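Vinegar strength and quick pickles

The Mirani white wine vinegar I have used since spring is labeled six percent acidity. The Indholm cider vinegar it replaced was five. For dressings the difference is small. For refrigerator pickles it changes how much water goes in, so I reworked my ratio.
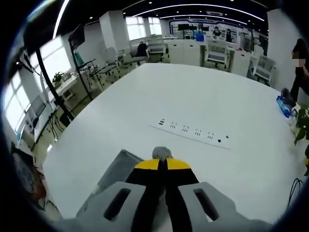
White table with a power strip set into the top.

The old brine was equal parts vinegar and water. With the stronger bottle I use 21 ounces of vinegar to 23 of water, plus salt – no sugar. Humaira Sethi prefers hers sharper and skips the extra water. Onions are ready the next day, carrots take longer. I plan to try green beans in November.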